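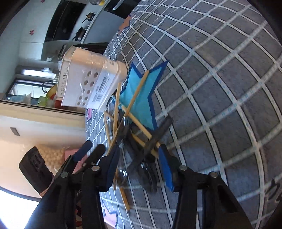 Travcombe round: was the restart in race two fair?

Kirsty Guthrie
I have watched race two three times now and I still do not understand the decision. Stojanović was leading by 6 seconds when the red flag came out. Then they make a new grid, the gap is gone, and he finishes second. For me the result should be added together from both parts, as it was in the old days.

slowhands128
The old days were terrible for the people standing at the fence. You never knew who was leading on the road and who was leading on paper. One race, one flag, finished.

Kirsty Guthrie
I was also at the fence then, and I had a pencil. It was possible to follow.

Ratih Krishnan
I agree with slowhands about the aggregate times, but my complaint is a different one. The Stollwood team changed the rear tyre before the restart and the Zasside riders had only 2 minutes to decide. Is this written somewhere in the rules? I looked and could not find it.

pitlane_pete
It is in the supplementary regulations, near the end. Tyres are free after a red flag if the race is declared wet. It was declared wet.

Ratih Krishnan
Thank you, I did not know that. But it was dry at the hairpin, I was sitting there!
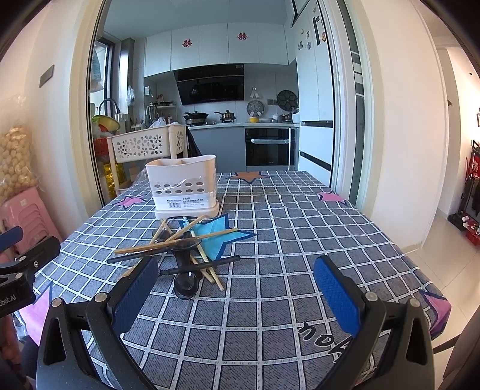
Chopsticks and the blue star napkin on the table

slowhands128
Stojanović braked too early into the last corner both times. With or without the new tyre, he would lose that place.

Kirsty Guthrie
I do not accept this. In the first part he braked at the same point and no one came near him. On cold tyres every rider is careful - ask anyone who has raced there in August after rain.

pitlane_pete
Has the appeal been heard yet? The results page still says provisional.

Ratih Krishnan
Still provisional when I looked at lunch. I will write here if it changes.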